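Looking after waterproofs, down and base layers at home
Household tips, updated 20/07/2021

Most outdoor clothing is thrown out sooner than it needs to be. A bit of washing and a few small repairs will keep a jacket going for years, and you can do nearly all of it at the kitchen table.

Waterproof jackets

Wash a shell when water stops beading on the shoulders. Empty the pockets, close every zip and fasten the cuffs. Run the machine drawer under the hot tap first, as old powder and softener sit in the corners. Use a liquid soap made for waterproofs and a 30 degree wash, then give it a second rinse.

Check the care label before tumble drying. If it is allowed, low heat for 20 minutes wakes up the coating. If the water still soaks in after that, the jacket needs reproofing. I use the Kovico wash-in stuff on lightweight shells and a spray on anything with a wicking lining.

Down jackets

Down takes patience. Wash it alone, and lift it out with both hands underneath because the wet filling is heavy and can tear the baffles. Dry it on low with 2 clean tennis balls and stop every half hour to break up the clumps. My Srithong jacket took nearly 13 hours over the airer the one time I tried it without a dryer, and it smelt of pond. Don't store down squashed in its stuff sack.

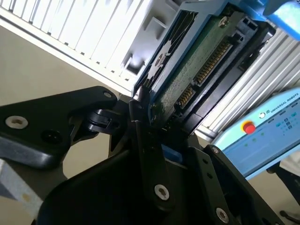
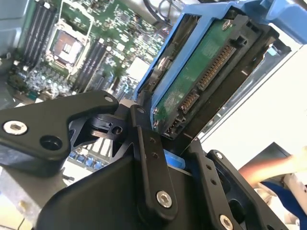
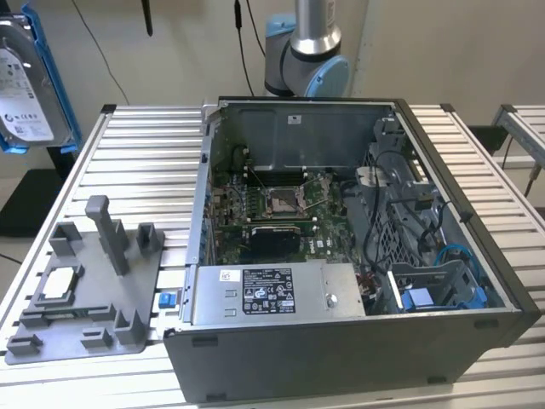 Second and third pictures: motherboard and memory slots.

Merino and synthetic base layers

Turn them inside out and wash cool. Merino should be dried flat on a towel. Synthetic tops hold on to smells, so soak them for an hour in cold water with a cup of white vinegar, then wash as normal. Leave fabric softener out for both - it stops the cloth moving sweat away.

Small holes in merino are best darned early. Jae-hoon Yoo showed me how to do it over the back of a wooden spoon, with thread a shade darker than the cloth.

Zips

A zip that splits behind the slider usually has a worn slider. Squeeze each side gently with pliers, a little at a time, and test it between squeezes. For a stiff zip, brush the teeth with an old toothbrush and soapy water, dry it and rub a candle stub along it. Salt is the usual trouble if you live near the sea.

Patches

Clean the fabric with surgical spirit and let it dry. Cut the patch with round corners, as square ones lift. Press it down hard and leave it for 36 hours before wearing. Donnie Rutherford swears by ironing Bistex patches through baking paper, but try that on a hidden bit first. Thin nylon melts very easily.

Hang everything in a dry cupboard with the zips open.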